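Zandadero Observatory
Dome and instrument inspection, July
Date: 07/01/2024
Inspected by: Mounir Belkadi
Comments reviewed by: Recep Yalçınkaya

Ratings: OK / Watch / Fix before next use / Not checked

1. DOME AND SHUTTER

1.1 Shutter opens and closes fully under motor power - OK
1.2 Shutter closes by hand crank with power off - OK
Comment: Took 186 turns of the crank. Stiff for the last quarter. Two people should share this on a windy night.
1.3 Upper and lower limit switches stop the motor - Watch
Comment: Lower switch is fine. Upper switch works but the arm is bent. Straightened by hand, will need a new one before winter.
1.4 Rotation drive, full turn both ways - OK
Comment: Still a knock near the north mark. Same as last inspection, no worse.
1.5 Weather seal along shutter edge - Fix before next use
Comment: Seal has pulled away on the east side over a length of 16 inches. Taped for now. Do not open the dome if rain is in the forecast until the seal is glued back.
1.6 Emergency stop button inside door - OK
1.7 Emergency stop button at pier - OK

2. STAIRS, FLOOR AND LIGHTING

2.1 Handrail tight at all brackets - OK
2.2 Edge strips on steps visible in red light - Watch
Comment: Bottom two strips are worn down. You can find them if you know where they are, visitors do not.
2.3 Red lights on dimmer - OK
2.4 White lights cannot be switched on by mistake from the dome door - OK
Comment: Switch cover fitted in spring is holding up.
2.5 Cables on dome floor taped or covered - Fix before next use
Comment: Guide camera cable was across the walkway again. Moved it behind the pier. Needs a proper cover.

3. TELESCOPE AND MOUNT

3.1 Main mirror cover in place when not observing - OK
3.2 Counterweights locked, safety stop on end of shaft - OK
3.3 Mount stops at software limits - OK
3.4 Mount stops at hard limits - Not checked
Comment: Needs a second person at the switch. Recep will do it with me on the next clear evening.
3.5 Balance checked with planetary camera fitted - OK
Comment: Camera was swapped since the last sheet. Balance is slightly nose heavy but inside what the Markik drive will take.
3.6 Solar filter free of pinholes - OK
Comment: Held up to a lamp, front and back. Filter box is now labeled on the lid and on the end.
3.7 Finder scope capped or removed for solar sessions - OK

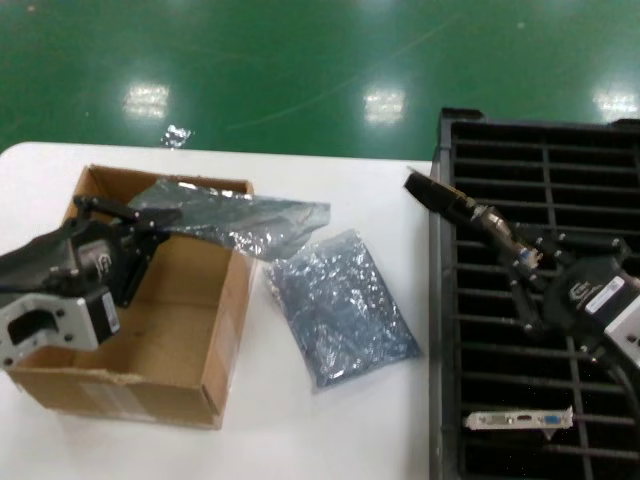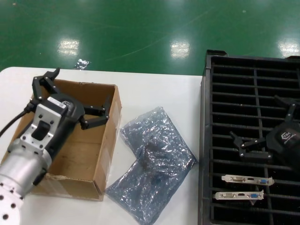
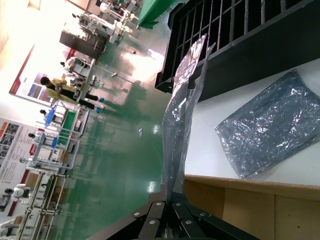
Open cardboard box, first two; crumpled antistatic bag in the gripper, third.

4. ELECTRICAL

4.1 Ground fault outlets tested - OK
Comment: Tested with the button and with the plug-in tester.
4.2 Battery backup carries shutter motor through one close - OK
Comment: Closed the shutter with 40 percent left on the battery.
4.3 Dew heater leads, no cracks or hot spots - Watch
Comment: Lead 2 has a flat spot near the plug. Hetov controller shows normal current.
4.4 Wrist strap at electronics bench has a good ground - OK
4.5 Spare boards and sensors kept in antistatic bags - OK
Comment: Bags with holes should be thrown out. I removed three from the drawer.

5. VISITOR NIGHTS

5.1 Maximum of 13 people in the dome posted at door - OK
5.2 Green laser pointer locked away, key with session lead - OK
5.3 First aid kit stocked - Fix before next use
Comment: No eye wash left. Ordered.
5.4 Fire extinguisher gauge in green, tag in date - OK
5.5 Path from parking area clear - Watch
Comment: Brush is growing in again past the Bayram gate.

REVIEWER COMMENTS (R.Y.)

1.5 - Agree. I have sealant and can do this Saturday if it stays dry. Leave the tape on until then.
2.5 - Third time this year. I would like the cable routed under the floor for good - please price it.
3.4 - Bring the radios. Last time we were shouting over the drive.
4.3 - Change this to Fix. A new lead is cheap and we use lead 2 every night.
5.3 - No visitor night until the eye wash is on the shelf.

Open items carried to next sheet: 1.3, 1.5, 2.2, 2.5, 3.4, 4.3, 5.3, 5.5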